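Driving diary, November 2, 2018

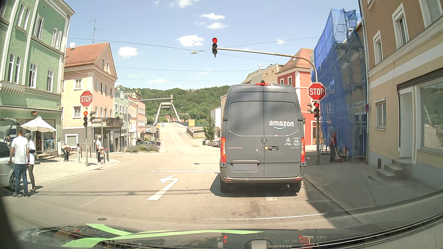 Rutix Mobility, Data Collection Group (Field Team South)

Got up early and collected the car from the garage before the others came down. The disks were already changed, so I only had to check the free space and sign the sheet. On the seat there was a note from the morning shift with two words, "more town". I know what they want. Our learning system has seen so much motorway that it drives there like an old taxi driver, but in a small town with a hill behind it and painted houses on both sides it becomes nervous.

The most useful minutes of the day were spent standing still. I was behind an Amazon van, a dark grey Sprinter, at a red light, and the van was so tall that it took away a good part of the road in front. Last winter I would have been annoyed. Now I am glad when this happens, for a reason which I want to write down properly, as I explained it badly at lunch.

At this junction the STOP signs are fixed on the same supports as the traffic lights. For a person who learned to drive in Europe it is simple: when the light works, you obey the light, and the sign is for the hours when the light is off. The model does not know this. It finds a red light and it finds a STOP sign, and in both cases it stops, so on red everything seems correct. The trouble comes on green, when the sign is still there. In the replay of the old version the car brakes at the green light, waits politely and then goes. The people behind would not be so polite. To learn the difference it needs many examples of the same sign with red, with green, and with the lamps dark. The dark ones are the hardest to get, I have only found them very late in the evening.

I have driven through this junction 20 times since I came here. The plan from Stüber, who do our labelling, asks for 100 passes in each light condition, and I told them by mail that this is a great deal of petrol for one corner. They answered that it may be spread over all towns on the list. That is better.

The second thing is reflections. Our bonnet is dark and very shiny, and when I stand close behind another car its red lamps appear on it, upside down. This time the name on the van was lying there too, under the real one, and quite easy to read. The Jastard detector, the one we had before, used to report such lamps as a second vehicle, very low and very near. I asked for a matt cover for the bonnet in spring and the request was refused, with the argument that the system must learn it anyway. I did not agree then. Today I agree a little more. I pressed the marker button and said "reflection, brake lamps" for the sound track.

Also marked at the same stop: people at the side of the road, among them small children with adults near them, and a silver car on the left with the tailgate up. And a worker with a broom in front of a house with scaffolding and blue net. I like the broom very much. In the whole training set we have 2,327 persons tagged as "with tool" and most of them are road workers in orange. This one wore dark red.

Sun all the time at that hour, hard shadows. I should come back when it is grey.

In the afternoon I drove the long loop over the bridge and got very little. The Dollex logger stopped writing for 300 seconds and did not make any sound, so there is a hole in the recording just where a tractor pulled out in front of me. I restarted it at the petrol station and ate a cheese roll while it counted up. This logger must be replaced before December, I have written it in the sheet for the third time, now in capital letters.

Uploaded in the evening from the hotel, which was slow. I looked again at the stop behind the van and corrected two of my own markers, where I had said "left" and meant "right". I still do this when I am tired, in every language.

Tomorrow: same junction from the other side, if possible before the shops open. Ask Stüber how they want the lamps on the bonnet drawn, as a box or as nothing. Buy a new pen for the sheet.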